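Folding, without the robot

Anyone who has followed the Presora project for a while will know our position on laundry: we are against it, and would like a machine to do it. The machine has had other ideas. Last April's policy, trained on teleoperated demos, could pick up a shirt by almost any part except the one you wanted.

So Xiuying Tang has spent the summer collecting data with no robot in the room at all. A person holds a gripper in each hand and tidies up cloth on a bed, at the speed a person would. The cameras see what the jaws see, and the policy learns from that. Collection is much quicker this way. The operators also complain less, or at least they complain about different things (wrists, mostly).

Two views of the bed task, the first from head height and the second from a gripper:

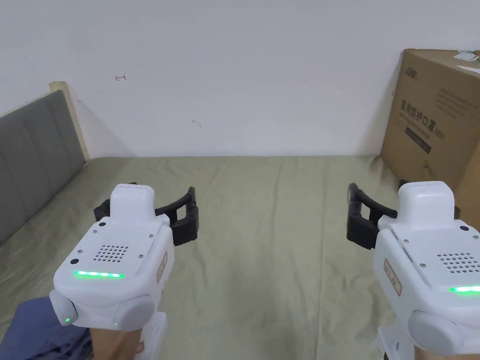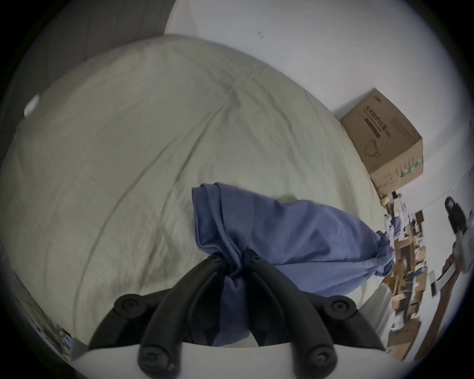 What we got for it

The training set, which we call Mazurek for reasons lost to an old group chat, now holds 1,000 episodes. Nadiia Bondarchuk went through them all and threw out 376, chiefly for bad tracking, plus a few where the operator had plainly stopped caring. Training on the smaller, cleaner set beat training on the lot, and she has been very gracious about having said so in advance.

The more useful result concerns the head view. We had assumed it would help everywhere. It helps a good deal in finding the cloth and deciding which end to go for, and then hardly at all once the jaws have closed. For the last stretch of a fold, the policy did just as well on gripper views alone - and dropping the head view there made it steadier. We don't fully know why. Xiuying has a theory about the operator's head moving around; Nadiia has a different theory and a longer slide deck.

Still on the list: fitted sheets. We tried 3 and would prefer not to discuss it.

The write-up is in the Pencombe shared folder, with the failed runs on page 23 for anyone having a bad week.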